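Kellenance Facility Services
Cleaning Automation Program — Progress Report to Rudano
December 6, 2020

Work since April has gone into two things: recording how cleaning tasks are done by hand, and planning what our staff will do once part of that work is automated at the Ulbridge site. The recording is ahead of plan. The staffing plan is behind, and the reasons are set out below.

The teaching sessions use hand-held grippers. A staff member carries out an ordinary task with one in each hand, and the recordings are used to train the robot arm. We began with wiping and moved on to squeegee work on tables, which needs a steadier wrist and took people longer to get comfortable with. We now hold 1,412 usable recordings. A further 632 were set aside, most of them for lost tracking or a task left unfinished.
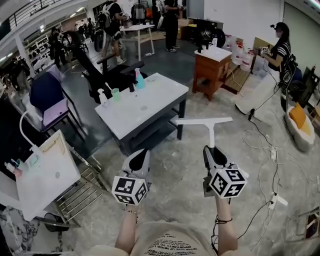
Progress Report No. 6, page 2

Squeegee work is done at a white-topped table, with bottles and a cup left standing on it. The first recordings used cleared tables, and our cleaners pointed out that they almost never get one. We changed the setup on their advice. Several people can record in the same room, and the furniture is mixed so that the recordings are not all of one kind of surface.

Effect on staff

Cleaners who take part are paid their normal rate and come off the floor rota for those hours. This has caused some strain on the evening shift, where cover was thin to begin with. We have moved two recording blocks to the morning and will hire temporary cover if that is not enough.

The main complaint is tired hands. Holding a gripper closed on a tool is harder than holding the tool, and sessions have been shortened as a result. The cables on the floor were also raised as a trip risk. We have asked Kanaujia for a quote on overhead cable runs.

Staff have asked directly whether the arm will replace them. Our position is the same as in the last report: no post at Ulbridge will be cut during the grant period. What happens after that has not been settled, and we have told them so. Two cleaners have asked to train as operators — we would like to start them early and need your approval to move money from the travel line.

Next period

We plan to record 100 more squeegee sessions, then begin supervised trials with the arm on tables only. Floors and glass stay with the cleaners. A draft of the new job descriptions will go to staff for comment before it comes to you.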